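Wie kommt die Zeitung ins Internet?
Kinderseite, erklärt in fünf Minuten

Morgens um sechs liegt die Zeitung im Briefkasten. Papier, gefaltet, riecht nach Druckerei. Aber viele Leute lesen die gleichen Artikel auf dem Handy. Oder am Computer in der Schule. Wie kommen die Texte da hin? Dafür gibt es ein Programm. Das heißt Redaktionssystem. Langes Wort, wir kürzen es mal ab: das System.

Was macht das System?

Stell dir einen riesigen Schrank mit Schubladen vor. In einer Schublade liegen Texte. In einer anderen Fotos. Dann noch eine für Überschriften, eine für Videos, eine für das Wetter. Die Reporterin schreibt ihren Text und legt ihn rein. Alle anderen in der Redaktion können ihn dann sehen. Auch wenn sie zu Hause sitzen oder im Zug.

Jeder Text bekommt eine Farbe. Rot heißt: noch nicht fertig. Gelb heißt: bitte jemand lesen. Grün heißt: darf raus. Bei manchen Zeitungen sind es andere Farben, aber so ähnlich läuft es fast überall.

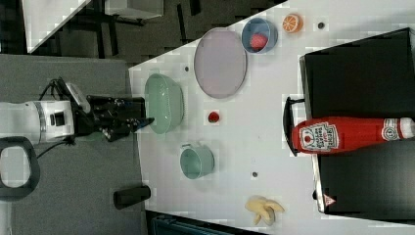 Hellgrünes Sieb auf einem weißen Tisch, daneben ein schwarzer Greifer.

Wer arbeitet damit?

Sena Sarpong ist Reporterin beim Stistlow Boten. Das ist eine kleine Zeitung, 36 Leute arbeiten dort. Sena war im Mai bei einem Fahrradrennen. Ihren Text hat sie gleich auf einer Parkbank geschrieben, auf dem Laptop. Dann hochgeladen. Eine Kollegin in der Redaktion hat ihn gelesen und zwei Fehler gefunden. Einmal stand da "Farrad". Passiert.

Danach kam das Foto dazu. Und die Überschrift. Die Überschrift ist schwer! Sie muss kurz sein und trotzdem stimmen. Im System steht neben dem Feld eine kleine Zahl, die zeigt wie viele Buchstaben noch passen. Wird die Zahl rot, muss man kürzen.

Dann der Knopf: Veröffentlichen. Ein Klick, und der Artikel steht auf der Webseite.

Und wer baut so ein System?

Große Zeitungen bauen es manchmal selbst. Da sitzen Programmiererinnen und Programmierer im selben Haus wie die Reporter. Kleine Zeitungen können das nicht bezahlen. Sie mieten ein fertiges System bei einer Firma. So wie man ein Fahrrad ausleiht. Man bezahlt jeden Monat etwas, und wenn was kaputt geht, repariert es die Firma.

Beim Stistlow Boten heißt das System Galska. Gebaut hat es die Firma Eyvindsson. Vilgot Lindholm programmiert dort. Er hat uns erzählt, dass 110 Zeitungen und Zeitschriften Galska benutzen. Alle haben das gleiche Programm, aber jede Webseite sieht anders aus. Andere Farben, andere Schrift, anderes Logo. Das nennt man Design.

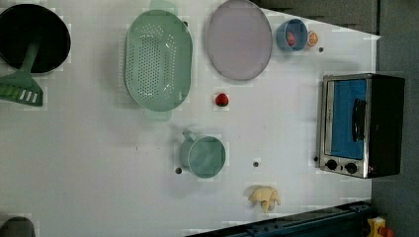
Bratpfanne, Pfannenwender und Sieb von oben.

Vilgot sagt, am meisten Arbeit machen die Handys. Es gibt große und kleine, und auf jedem soll der Artikel gut aussehen. Das System rechnet das aus. Der Text rutscht dann von alleine unter das Foto, wenn nebendran kein Platz ist. Probier es mal am Computer: Fenster kleiner ziehen und gucken, was passiert.

Was ist vorher da gewesen?

Der Stistlow Bote hatte früher ein anderes System, das hieß Wustuveo. Das war langsam. Wenn viele gleichzeitig gearbeitet haben, ist es hängen geblieben, und alle mussten warten. Der Umzug ins neue System war viel Arbeit. Alle alten Artikel mussten mit, die Fotos auch. Bei 209 Artikeln fehlten hinterher die Bilder, die hat man von Hand wieder eingefügt. Einen nach dem anderen. Puh.

Noch schnell: drei Wörter zum Merken

Redaktion: So heißt die Gruppe von Leuten, die die Zeitung macht. Der Ort heißt auch so.

Lizenz: Die Erlaubnis, ein Programm zu benutzen, das jemand anders gebaut hat. Meistens kostet sie Geld.

Server: Ein Computer, der Tag und Nacht läuft. Dort liegt die Webseite. Wenn du einen Artikel anklickst, schickt der Server ihn zu dir.

An einem normalen Tag kommen beim Stistlow Boten bis zu 291 Texte ins System. Ganz kurze sind dabei, zum Beispiel Fußballergebnise. Nicht alle werden gedruckt. Im Internet ist mehr Platz als auf Papier.

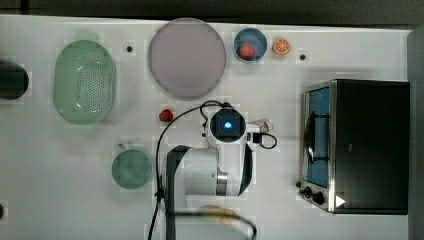

Kann man einen Fehler noch ändern, wenn der Artikel schon im Internet steht?
Im Internet geht das schnell: Text öffnen, Fehler verbessern, nochmal auf Veröffentlichen klicken. War es ein wichtiger Fehler, schreibt die Redaktion unten dazu, was geändert wurde. In der gedruckten Zeitung geht das nicht mehr, da kommt die Berichtigung erst in der nächsten Ausgabe.

Zum Selbermachen

Macht in der Klasse eure eigene Redaktion auf. Ihr braucht ein großes Blatt an der Wand und Klebezettel in Rot, Gelb und Grün. Jeder Artikel kriegt einen Zettel. Wer fertig ist mit Schreiben, tauscht Rot gegen Gelb. Dann liest ein anderes Kind. Erst danach kommt Grün dran. Den eigenen Text auf Grün setzen gilt nicht!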